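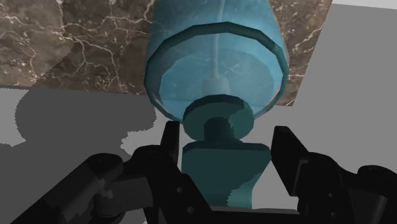 2018-11-21, sim bench, bottle task

Good night tonight! The wrist view is finally rendering at every step and we can look down the gripper at the bottle while the policy runs. I stayed later than I meant to because I kept wanting to see one more episode.

Still at the top of this entry is from the new wrist view, bottle against the marble counter, cap between the fingers. Neither finger visibly touching the cap there. I like this one because you can read the straw through the body and the veins of the marble through the bottle, so the transparency setting is doing what we asked of it.

Setup, so I can get back here

Scene is the marble table over the plain gray floor. Bottle is the light blue translucent one with the teal cap and ring. Arm starts from the home pose Osamu saved last week under the name "flirov_home" (Flirov is the branch name too, sorry, I know it's confusing, we'll rename one of them after the club showcase). Physics step unchanged. Seed fixed at 184 for everything tonight except the last batch.

Wrist camera rendering on, overhead off. With both on, the lab desktop crawls. With only the wrist on, an episode of 60 steps goes by fast enough that I can sit and watch without getting up for tea.

What I changed

Moved the wrist camera back along the palm axis. The old mount had the lens so far forward that the fingertips dropped out of view exactly when you want them. Now both fingers stay in sight along the bottom with the palm plate between them, and there's room above for whatever we're going after. It does mean the gripper eats a big part of the picture. I can live with that. Osamu thinks the policy might even like it, a fixed black shape it can measure everything against. We'll see!

Also took the random tint off the bottle for now. It goes back in once the plain version works.

Did not touch the reward. I wanted to, several times.

Runs

First batch: 15 episodes, old checkpoint, new camera. As expected, bad. The checkpoint was trained on the old mount and it drifts left before it closes, every time, by what looks like the same amount. Kind of beautiful to watch it be so consistently wrong. Good sign that the camera offset is the whole problem.

Second batch: retrained from the Chaudhary weights (the ones in the shared folder, not the ones on my laptop) with the new mount. Much better. It comes in toward the cap end and lines up before closing on most episodes. I shouted at one of them. The ones that fail mostly fail the same way: it closes a little early and bumps the cap with the right finger, which is the broad one, and the bottle swings off.

Third batch: same weights, seeds let loose. A little worse than the second but the behavior is recognizable. I was braced for it to fall apart completely, so this made my evening.

Episode 139 is the one to show people. It hesitates, backs off, comes in again and gets it. We never wrote anything about retrying. I've watched it more times than I should admit in a notebook. Saved in the Balirbridge folder with the other keepers.

Rendering notes

Edges are stair-stepped, easiest to see on the cap and along the shadow on the floor. Anti-aliasing is off for speed. I turned it on for one short run out of curiosity and it's prettier and slower, and I couldn't see any difference in what the arm did. Leaving it off for training, on for the showcase video.

Ring on the bottle looks like a polygon. That's the low-poly mesh. There's a finer version in the asset pack, same name with "_hi" at the end. Not worth it for training. Would be nice for the poster.

The shadow is big, dark and lumpy, and in the wrist view it runs right up to the left finger and blends into it. Black gripper, dark gray shadow. I can't tell where one stops and the other starts on that side without zooming in, so I doubt a small network has an easy time. Want to try a softer light, or move the light to the other side of the table and see if the failures change finger. If they do, that's a result and we should write it up properly.

Questions for Osamu

Is the collision shape for the cap the full mesh or the simple cylinder? The visible cap has that blocky flared base and if the contact shape is narrower than what's drawn, the early closing makes more sense.

Are you OK with me lowering the closing speed? You set it in July and the comment next to it only says "do not".

Can the straw be turned off? It has no job in this task and I'd like to know if the policy is using it as a pointer to find the cap. Easy test: same seed, straw on, straw off. I'd bet a sandwich it gets worse without it.

(Osamu Wada, added later: cap is simple cylinder, my fault, will fix. Closing speed fine, the "do not" was for the other gripper. I take the sandwich bet.)

Next session

Light moved, same seed, second batch again.
Straw test.
Put the cap collision fix in before either of those, or else run both twice. Probably run both twice.
Export the 139 clip with anti-aliasing for the Miltetdale showcase. Ask what resolution their projector takes, last year ours came out squashed.
Clear out the log folder. It's mostly mine.

Checkpoint is copied to the shared drive, named with the seed. Left the desktop on, training overnight, please don't log it out.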